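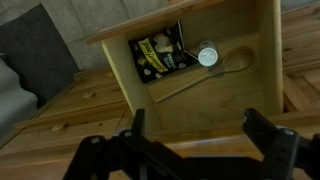

Week 6. The recast, or how a serial replaces a face and carries on with breakfast. Last week we covered the death that sticks and the death that doesn't. A recast is what happens when the character is too useful to kill and the actor has other plans. Daytime serials do it constantly, because they shoot all year and people have babies, pilots and disagreements about parking. The audience is at home, half watching, with something like that crumpled black bag with the popped kernels on it, the kind that lives in a wooden drawer between episodes. Your viewer is looking down into the bag as often as up at the screen. Keep this person in mind, because every recasting technique below was designed for someone whose hand is in the snacks.

Terms you need

Cold recast: the new actor walks in and somebody says the character's name, loudly, within two lines. No explanation is offered.

Cushioned recast: the character goes away first (boarding school, Zurich, a long and vague illness) and returns as someone else.

Surgical recast: car wreck, bandages, reveal. Expensive in gauze. The writers get a month of story out of it and the departing actor's contract can run out under the wrapping.

Fill-in: a temporary substitute, usually announced over the opening by a man who sounds sorry about it.

Our main case is Besta, the half-hour serial we have been chewing on since week 2. It ran past 3,000 episodes and changed its leading man four times, which gives us one of each type. The first change, Dr. Garba to Dr. Garba, is the cold recast in its pure form. He leaves the operating room on Friday as a tall baritone and comes back on Monday shorter, with opinions. His wife says "Darling, you look tired." That is the entire transition. Watch it twice, and the second time watch the wife. The actress playing her does all the work. She looks at him exactly as long as she looked at the last one.

The second change is weaker and you will learn more from it. The writers sent him to Zurich, then forgot to bring back his limp. Letters arrived. The limp returned eleven episodes later, on the other leg.

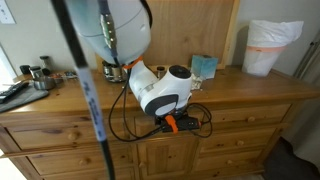 Neelam Bisht objected in section that the limp proves the opposite of what I say it does. If viewers wrote in about a leg and let the face pass without comment, she said, they were watching closely and had simply agreed to forgive the face. I have been teaching this the other way around for years and would like it noted that I took it well. Her version also explains the Nodetti letters in your packet, where one woman complains for 30 lines about a changed kitchen curtain and mentions the new actress in a postscript, kindly.

So, a revised claim. Audiences hold on to what the character knows and owes. Money, secrets, paternity, grudges. Change the chin if you must, but if the new Dr. Garba forgets that his brother stole the clinic, you will hear about it.

Compare Zenik, the prime-time imitator that lasted 25 episodes. It recast its heroine by surgery and used the occasion to make her nicer. The bandages came off and so did every grudge she had. Impi Kemppainen's paper from last year is good on this and is in the folder. Skip the part about lighting unless you like lighting.

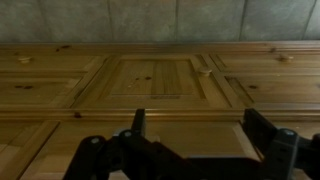

Fig. 3. Cabinet front in pine, with round knobs.

For next week

Read the two Besta scripts, the last before the first recast and the first after it. Mark every line in which someone says Dr. Garba's name. Then mark every line in which someone says it who has no earthly reason to.

Write one page recasting a character of your choice, cold, in a single scene. No amnesia. No twins either; twins are week 8, and Efe Shehu has already asked.

Peiyu Jin is presenting on fill-ins, so please be on time. The midterm is out of 100 and the limp will be on it.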